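Skip to results
Search stories, authors, issues
Search Advanced Clear

Run Sheet

The rules of the Burkerico Cup ran to 70 pages. The section on the sorting task took up two of them, and by June the team had most of it by heart. A run lasted eight minutes. Objects began in the white bin and had to finish in the blue one. Either arm could do any part of the work, but an object that touched the floor was scored as lost, and a human hand inside the marked volume ended the run.

The narrator of this account kept the log. She had joined the club to write code and had been given the log in her first week, when the previous keeper graduated. It was a plain text file. Each line held a run number, a commit, a result and a remark. She had a rule against adjectives in the remarks.

The software was called Flomemell. The name had come out of a password generator and had stayed through two rewrites. It did three things: it found an object, chose an arm and planned a path. The first and third worked. The second was the subject of most of the log.

1. Run 3246

The planner assigned the pick to the right arm, which was correct. It then assigned the next pick to the left arm, which was on the wrong side of the table and had nothing to reach. The left arm turned its fingers up and waited over the blue bin for an instruction that the scheduler had already marked as sent.

She wrote: "L idle, R in bin. Deadlock at handoff." The driver asked how long they should let it sit. The faculty rule was that a stalled run continued to the time limit, so that the logs would be of equal length. They let it sit. The driver went over the stop procedure with the new member, who had heard it before and nodded in the right places. 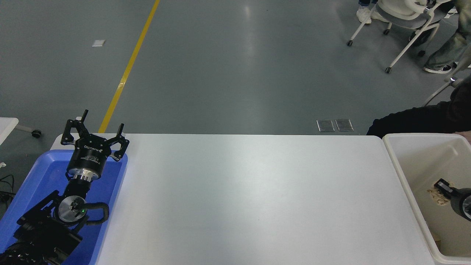 2. Run 3247

The fault was a lock. Each arm requested the space over the middle of the table before it moved, and released it after. When an assignment failed, the release was never called. The space stayed reserved for an arm that had no plan to enter it.

The fix was a single line. The lead wrote it standing up, with the laptop on her forearm, and the run ended with an exception in the first minute. She had released a lock that had not been taken. The log for 3247 reads: "Opposite error."

There was a discussion about Pruitt. Pruitt was the school across the river, and it had qualified in the spring with one arm. The driver's position was that one arm could not deadlock with itself. The lead's position was that the rules gave a bonus for two, and that they had built the season on the bonus. Both positions had been stated before in the same words. The narrator did not log them.

3. Run 3248

With the release placed inside the correct branch, both arms moved on the first assignment. The right arm took a piece of packing paper, crossed to the middle of the table and opened its fingers early. The paper stayed where it landed. The planner recorded the transfer as complete, closed the task and asked for the next one.

This was a different fault, and an older one. Flomemell judged a grasp by finger position. If the fingers had closed to a given width, it concluded that they held something, and it went on concluding this until told otherwise. The narrator had written that function in her first month. Her initials were in the comment above it.

"Paper is hard," the driver said.

"Paper is in the rules," the lead said.

The narrator opened the file and read her own code. It was tidy. It checked the width once, at the moment of closing, and stored the answer. Everything downstream consulted the stored answer. She could see the reasoning of the person who had written it, who had tested with wooden blocks and had never seen one slip.

She moved the check into the control loop, so that the question would be asked every cycle for as long as the arm was in motion. She changed the name of the variable from "held" to "holding." She committed the change without a message, which was against the club's own policy, and then amended it to add one.

4. Run 3249

The Curetti grant required a report by the end of the month, with a run number in it. The lead wanted a number to give them. She said this once and went back to her chair.

The narrator set the run number, the commit and the start time, and left the result blank. The driver called clear. The new member, whose job it was to repeat the word, repeated it.

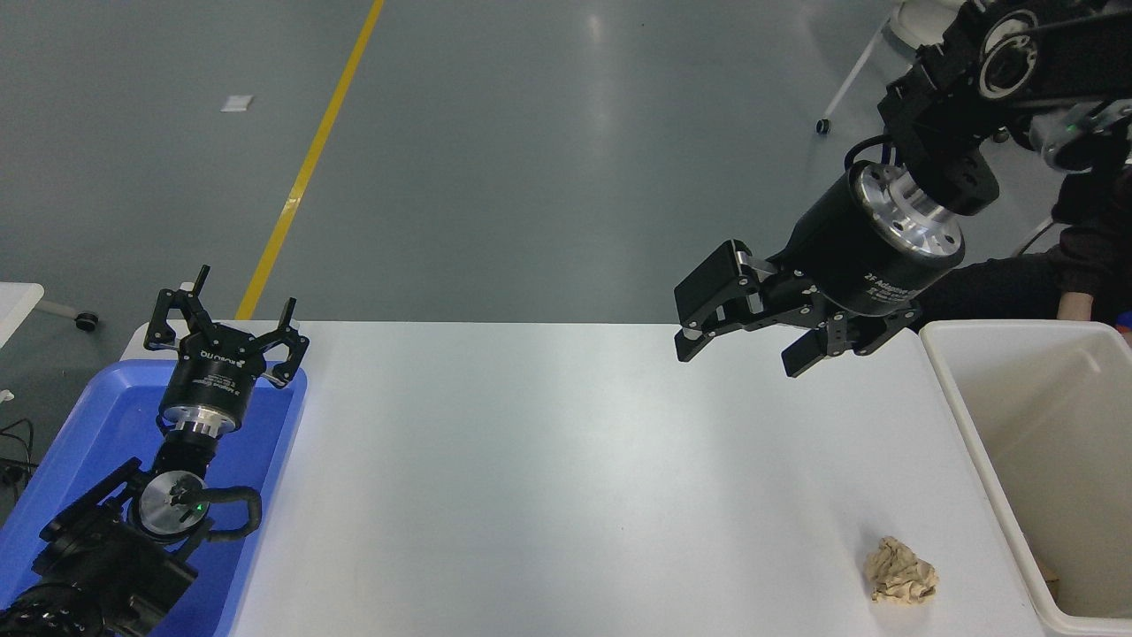
The clock in the corner of the laptop reached the first minute, and the exception from 3247 did not appear. The lock was taken and released, then taken again. In the terminal the value of "holding" printed once per cycle, false, false, false, in a column that scrolled too fast to read as words.

She watched the column. At some point in the second minute the shape of it changed, the lines becoming shorter by one letter. She waited for it to change back. The driver had his thumb beside the stop and was looking at the arms. The lead was looking at the driver.

The narrator put her cursor in the result field and typed the time.

Comments (3)

gantry_left
The renamed variable got me. I have a "was_ok" in production that I should go and look at.

mossfield
Would a stalled run really be left going for the full eight minutes? Our coach cut them at two. Liked it otherwise.

tern
Read it twice to work out whether 3249 passed. Still don't know. Is there a second part?

Contact the editors | Submissions | Copyright the author, all rights reserved | Back to top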